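Javen learns to wipe: week 5 at the robot club

Our summer goal is a robot that can clean a gym, and we're on the cardio room now! The plan is 80 short demos of people doing the chores by hand before July.

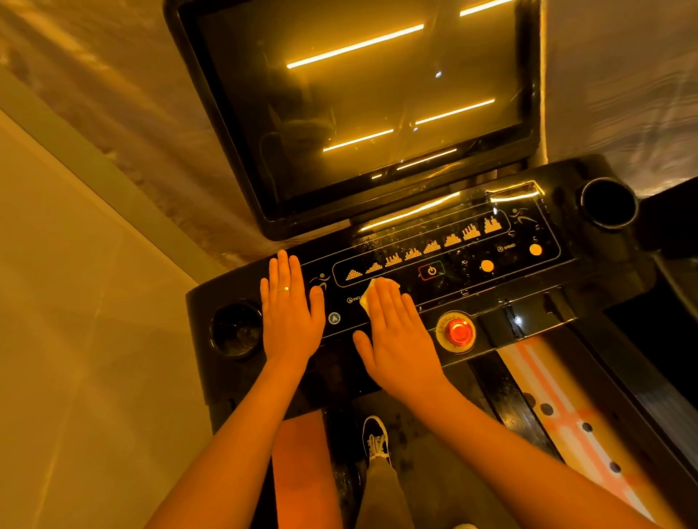 Skandemis Student Robotics Club
Consoles are my favorite – so many buttons, and that big red emergency stop in its yellow ring. Javen's planner still treats a cup holder like a flat surface, so we have 3 new labels to add.

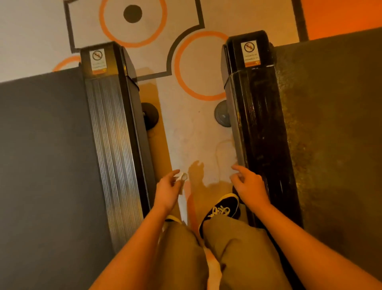

1 min read
Next up are the side rails and the gap between treadmills. It's a narrow spot for two arms, and I can't wait to see what Javen makes of it.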